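Brumeck Two-Arm Bench: open day dates, what you'll see, and how to book

Home > Equipment > Bench systems > Two-arm bench

In stock for demo at our Dendville showroom
Footprint: fits a standard kitchen table
Arms: two, mounted on a shared rail
Power: one regular wall outlet
Price: on request (see the bottom of the page)

Hi, I'm Hiba Saab, and I look after the two-arm bench here at Brumeck. If you've found this page you've probably already read the spec sheet, or you've tried to and given up somewhere in the section on joint limits (I don't blame you!). So I'm going to use this space to tell you what a visit is like, what we had running at the August open day, and what I'd want to know before I drove all the way out to Dendville to look at a pair of arms.

First off, we don't do a stage show. There's no music and no countdown. You come in through the side door on the parking lot, grab a coffee, and the bench is right there with things on it, doing kitchen chores. Elie Nseir set up the August session and he picked kitchen jobs on purpose. Everyone who walks in has an opinion about how a dish rack should be loaded, and once people have an opinion they start asking really good questions.

We had 93 visitors that day, which was a lot for our room, and I think every one of them ended up leaning over the table at some point. Please do lean! Just stay behind the yellow tape while the arms are moving. The tape is there for your elbows as much as anything.

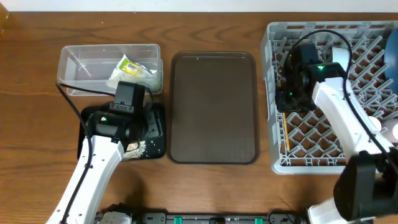

Elie's favorite question from the day came from a woman who runs a lunch counter over in Clundley. She wanted to know what happens with crumbs. Most of the demos she'd been to used spotless plastic blocks, and her counter is never spotless. So he kept a messy surface in the setup on purpose, and we talked for a good twenty minutes about what she'd need to teach the arms and what she'd be better off doing with a damp cloth. I loved that conversation. She went home with a quote and a list of things to measure, and she's coming back with her own trays.

You can do that too, by the way. Bring your own stuff! Trays, tubs, packages, whatever you handle all day. The things that tend to give us trouble are the ones you'd never think of -- a crinkly bag that changes shape every time you touch it, or a see-through tub, where the clear sides can be hard for a vision system to read. A plain tray with a rim is a lot friendlier. If your item is a pain, I'd much sooner find out on our table than on yours.

What the bench comes with

Both arms, both grippers, the mounting rail, cables, the control box and a laptop with the Hourani software already on it. Hourani is our own package, and it's where you record a job and play it back. You get 200 saved jobs on the basic license. I've never seen a small shop fill that up, but if you do, call me and we'll sort it out.

The grippers have a green light on them, and people always ask about it. Green means the gripper is powered and talking to the control box. If it goes dark, check the cable before you do anything else. It's nearly always the cable.

What it doesn't come with

A table. I know, I know. We tried selling one with it and everybody already had a table they liked better. Any flat, solid top is fine as long as it doesn't wobble. You'll also want some clear space along the front edge for the rail, and a bit of slack for the cables, so don't push it tight into a corner.

How long it takes to learn

Most visitors record a simple pick-and-place job in the first hour. Getting a job you'd trust to run while you're on the phone takes longer, and how much longer depends on what you're picking up. Elie ran our own practice rig through 1,573 pick-ups before the open day, and he was still fiddling with the approach angle over the rack that morning. He'll show you his notes if you ask nicely. They're mostly in pencil.

Booking a visit

Open day places are free, and so are one-on-one sessions. A one-on-one runs from 10 a.m. until lunch, and you'll have either me or Elie the whole time. Tell us in the booking form what you'd like to try, and add a photo and rough weight of each item if you can. Children are welcome at the open days but not at the one-on-ones, sorry.

We also rent. A two-week rental is 600 dollars including delivery to Dendville and Clundley addresses, and we take that off the price if you buy within the season. Farther out than that, delivery is extra and I'll have to look it up for you.

For a purchase quote, use the form or just call the showroom and ask for Hiba. If I'm on the floor with somebody, leave a message and I'll get back to you the same afternoon.

Related pages: Spare gripper pads | Rail extensions | Hourani license options | Directions and parking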